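Trefor Yorath and the trouble with string

The robotics club at Plistwood College meets in a room that used to be for pottery, and Trefor Yorath would like it known that the kiln stays. "It's bolted down and I've grown fond of it," he says. "We keep the biscuits on top."

Yorath teaches electronics in the mornings and has run the club after hours for seven years. When I arrive he is under a bench with a torch in his mouth, looking for a screw. He finds a different screw, looks pleased, and puts it in his shirt pocket.

The club is preparing for the Juhl Trophy, a student contest for robot arms that takes place in February in a sports hall with very poor heating. Teams bring an arm, a gripper and whatever software they can get to behave. The organisers bring the tasks, and one of these has been bothering Plistwood for most of the winter. The team calls it the lines task, at least when a visitor is present. The arm has to work close to thin, stretched lines with small hooked clips on them, and move things about without catching, dragging or snapping anything.

"People think the hard part of robotics is lifting something heavy," Yorath says. "Give me a brick any day. A brick has manners. You know where it's going to be when you come back to it. String is a different sort of creature altogether, and wire's worse, because wire remembers what you did to it last time."

I ask why he puts his students through it.

"It's worth the most points."

Out of how many?

"Out of 100. Last year we got 43, and I thought that was generous."

The arm itself is called Madero, after the street the team's bus broke down in on the way home from its first competition. It is an older model that the college bought second-hand, and it has a habit of pausing before it moves, as though it had been asked a personal question. The fault has been looked into by three generations of students. The present lot have decided to plan for it instead, and have written the pause into their timings.

That decision belongs to Rungnapa Ratanaporn, who is in her second year and captains the team. She came to the club from the textiles course, where she had got used to tools that do as they are told.

"I'd spent a year with looms," she says. "I know what thread does when it's tight and what it does when it's nearly tight. Everyone else here was treating a line like a very thin pole. They'd tell the arm where it was, and then be hurt when it had moved."

Her first suggestion was that the team stop writing clever code for a fortnight and drive the arm by hand, slowly, with a camera at the wrist, and then watch everything back. It was not a popular suggestion. The footage is still known in the club as the long films.

"Nothing happens in them," says Yorath. "I've seen all of them. There's one where the gripper goes towards a clip for what feels like a whole term, and then the bell goes and we all go home. But she was right, and I've told her so, and I don't intend to do it again."
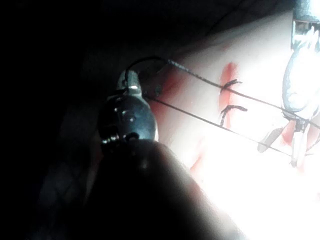 Close work at the wrist camera: a gripper finger, a shiny metal piece, and two clips on their lines.

What they got from the long films, Ratanaporn says, was mostly a sense of how little the arm can see once its own finger is in the way. "You look at it on the big screen and half of what you've got is you. There's this enormous dark thumb, and somewhere behind it is the bit you care about. When you're standing next to the arm you never think of that. You just lean over and look round."

Light has been the other nuisance. Set the lamps low and the thin parts vanish into the shadows. Turn them up and anything pale behind them goes to a flat white glare, with the shape burnt out of it. The team has argued about lamps more than about any other subject, including whose turn it is to buy milk.

"We had a shouting match about a lampshade," Yorath says. "A proper one. I had to go and stand in the corridor. I was the one shouting, so it seemed only fair."

They settled on leaving the light uneven and teaching the software to distrust the brightest patches. Ratanaporn explains this to me with a pencil and the back of a delivery note. The arm gets a picture, marks the areas that are too white to be of use, and takes its guess about the line from the parts on either side. If the two parts of the guess disagree, it backs off and takes another look from a little further over.

"So it hesitates," I say.

"It was hesitating already," she says. "Now it's got a reason."

The gripper is the club's own work and is known as the Mekier, for reasons that two former students took with them when they left. The fingers are smooth and rounded at the tip. Earlier ones had a sharper edge, which looked far more impressive at open evening and hooked itself on everything it passed, including, once, a governor's scarf. The rounded ones slide off things they weren't meant to touch. They also slide off things they were meant to touch, and the balance between the two has used up a fair amount of the budget.

How much of the budget?

"There's a budget?" says Yorath, and goes to fill the kettle.

While he is gone, Ratanaporn runs the arm for me. It pauses. It considers. It comes down towards a practice line with its fingers a little apart, stops well short, and pulls back to look again. On the second approach it goes in at a slant, and the line gives a small shiver and stays where it is. A boy at the next bench, who has not looked up once since I came in, says "nice" to his keyboard.

I ask her if that counts as a success.

"It counts as not breaking anything. I'd like to do that 5 times in a row and then I'll let people be happy." She has written the figure on a strip of masking tape and stuck it to the base of the arm. Under it, in another hand, someone has put a sad face.

Her view of competitions is cooler than her teacher's. She enjoyed the last one, cold as it was, but found the scoring odd. A team could lose a whole task for brushing a clip on the way out, when all the difficult work had been done properly. "In textiles, if you make a lovely piece of cloth and then knock the chair over, you've still made the cloth."

Yorath, back with the tea, disagrees. He likes the strictness. He spent some years repairing lifts before he went into teaching and has views about machines that do the difficult part well and then knock something over on the way out.

"If it can't leave tidily it hasn't finished," he says. "Same goes for this lot at the end of a session. Look at that bench."

We look at the bench. It has offcuts of wire on it, a glove, a mug with no handle, and a reel of thread that Ratanaporn quietly takes back and puts in her bag.

New members still turn up wanting to build something that walks, or fights, or preferably both. Yorath does not discourage them. He hands them a length of thread and a pair of tweezers and asks them to hang a clip on it with one eye shut. Most of them manage in the end, with a good deal of language. Then he asks them to write down exactly what they did, in order, so that somebody very stupid could repeat it.

"The writing takes them the rest of the evening," he says. "A few don't come back. The ones who do come back have usually brought their own tweezers."

And the trophy? He shrugs. Plistwood has never won it. The best they have managed is a certificate for the neatest cabling, which hangs by the door at a slight angle.

"I'd like a score with a six at the front," he says. "I'm not a greedy man."

Ratanaporn, who has gone back to the arm, says she would like an eight.

"She would like an eight," says Yorath, and passes me the biscuits from the kiln.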